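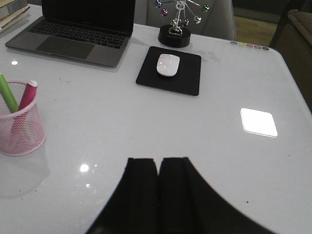

Wrist camera view, arm at home pose, gripper empty

Ticket: Wrist camera exposure jumps when arm moves over white table
Opened by: Embla Isaksson
Component: wrist camera / capture node
Status: Resolved, one item left open

Mon 5 August

Setup is a six-joint desktop arm I built at home from the Maltari plans, with a two-finger gripper and a small USB camera on the wrist. The controller is a Runell board. The arm is clamped to the long side of the table in my living room, and the job it is supposed to learn is picking up the mouse and putting it back on the pad.

Problem: as soon as the wrist tilts toward the right half of the table, the whole image gets darker for a second or so and then comes back too bright. The mouse is white on a black pad, so it should be the easiest thing on the table to find, but the detector drops it every time the brightness moves. It also reports a second mouse now and then, at the spot where the bright white square is.

At home pose the still looks usable apart from two things. The white square has no detail in it at all, and there are glints on the tabletop below the laptop and to the right of the pen cup's shadow.

What I have tried:
- Restarted the capture node. No change.
- Different USB cable and a different port. No change.
- Cleaned the lens. No change.
- Turned the detector threshold up. The second mouse went away but so did the real one.

Log from one run, shortened:

capture: frames requested 1,027
capture: frames received 1,027
detect: target lost 27 times
detect: duplicate target 17 times

No frames are dropped, so I don't think it is bandwidth.

Reply from Chiến Vi

Agree it isn't bandwidth. Sounds like auto exposure. The table is glossy and nearly white and the pad is black, so the average swings a lot depending on how much pad is in view. The gripper fingers are also black and sit at the bottom center of your image, and they get metered along with everything else.

Can you check two things:
1. Is auto exposure on in the camera settings? Look at the values after the node has started. The Runell startup script resets them on mine.
2. Is white balance on auto too?

Embla Isaksson

Both on auto. I had set exposure to manual in the config file but the script was putting it back, same as yours. I moved my settings to after the script and fixed the exposure at 1,000. Units are whatever the driver uses, I didn't look it up.

Brightness now stays put when the wrist tilts. White balance is locked as well, and the balls on the desk ornament keep their colors from one pose to the next, which they did not before.

Same run again:

capture: frames received 1,027
detect: target lost 0 times
detect: duplicate target 17 times

So the lost target is fixed and the duplicate is not.

Chiến Vi

The duplicate makes sense. To the detector a blown-out white patch with rounded corners is close enough to a white mouse with rounded corners. Mask that area in software, or lower the exposure until the square has some detail. If you go lower, check that you still have the edge of the trackpad, it's only slightly darker than the palm rest and it goes first.

A diffuser on the lamp would help with the glints too. I use a Lonari one. Baking paper works.

Embla Isaksson

Did the mask. The detector now only looks inside the outline of the mouse pad plus a small margin. Duplicates are at 0.

I don't want to keep the mask for good, because the arm will have to find the mouse when it is off the pad. Leaving that as the open item. Baking paper is on the list for the weekend.

Fix for anyone with the same board: put the exposure and white balance lines after the startup script, then read the values back with the node running.

Closing the exposure part. Open item moved to the October milestone.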